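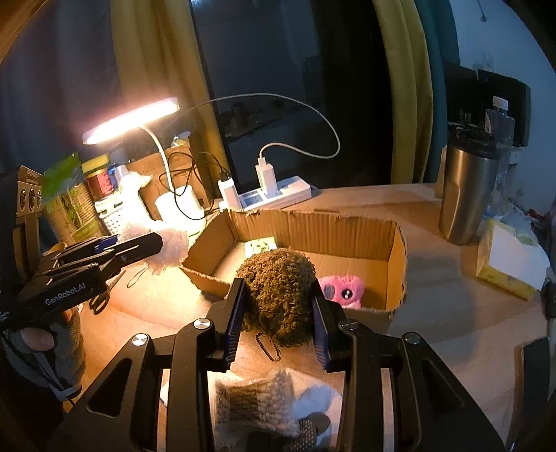 **Why does the invoice printer at the Gravaso counter print the same page again after a restart?**

The old job stays in the queue on the office computer, and the printer takes it again when it wakes up. The queue must be cleared on the computer, then the printer can be switched on.

**Log**

- Reported by Begoñe Sotomayor, August, before opening. One invoice came out 12 times.
- Turned the printer off, waited, turned it on. Same page again.
- Cleared the queue in Plurnlow. It showed 2 jobs, both with status "sending". One could not be deleted.
- Restarted the print service on the computer. The second job has gone.
- Test page was good, colours also.

Miyuki Fukuda asked if the paper tray setting can be the cause. I checked it, the tray is set to 500 sheets and this is correct for the model.

Status: waiting for Begoñe to confirm after the next invoice run. Please leave the ticket open until then.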